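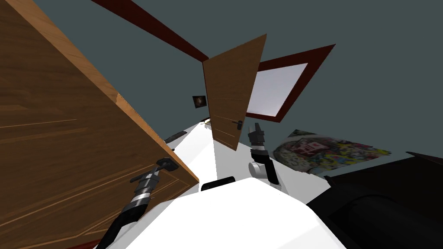

Furnished homes deserve a proper inventory
By Henrike Wegener, Katley Housing Forum

A tenancy usually begins with an exchange of keys and ends with an argument over a deposit. Between those two events lies a document to which very few people give much attention, the inventory. It is the Forum's view that every furnished letting in Katley should have one, that it should be written in plain words, and that both parties should sign it before any furniture is used.

At present the law leaves the matter largely to custom. Larger agents work from printed forms of great length, while many private landlords keep no list at all. Of the 400 deposit disputes brought to our advice desk, 70 concerned furniture of which no written record existed. Our advisers could do little in those cases except ask each side what it remembered.

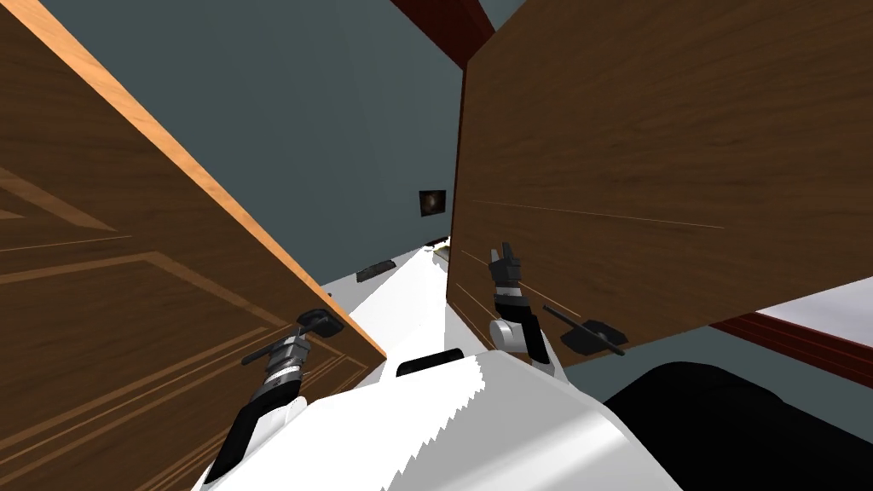 What a good inventory says

A useful entry names the item, the room and its condition on the day. "Wardrobe, good" does not meet that test. "Wardrobe, back bedroom, left hinge stiff, scratch inside door" does, and takes a minute longer to write. Wear that comes from ordinary living should be described as such at the outset, so that an old mark is not charged to a new tenant.

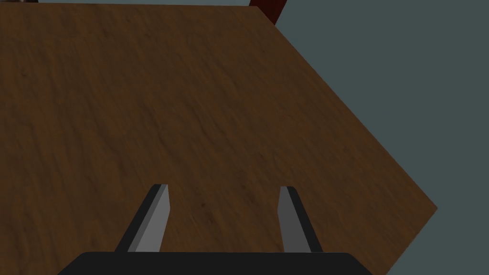
Brown wooden tabletop, seen from above.

Some landlords object that the work is excessive for a small flat. Kylie Katene, who lets 2 properties in Moulin Street, put this to us in April with some force. We accept that an evening's work is a real cost. A claim for £2,000 that cannot be supported is a greater one, and tenants carry a risk of the same kind with far less money behind them.

The Gollon district already asks for a signed list with each new furnished tenancy - a modest rule, and one that landlords there have learnt to live with. Katley Council could adopt the same wording without delay.

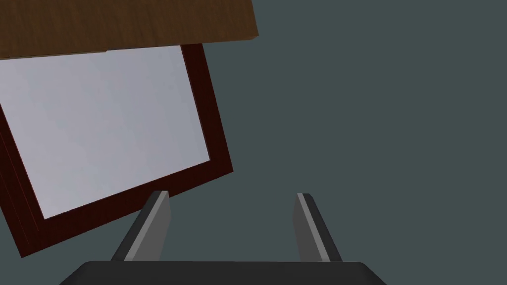 Who should keep the signed inventory?
Both the landlord and the tenant should hold a full copy, and any later change should be dated and initialled on each.

The Forum will put these proposals to the council's housing panel and invites written comments from landlords and tenants alike. Comments may be left at the advice desk in Draltavness House.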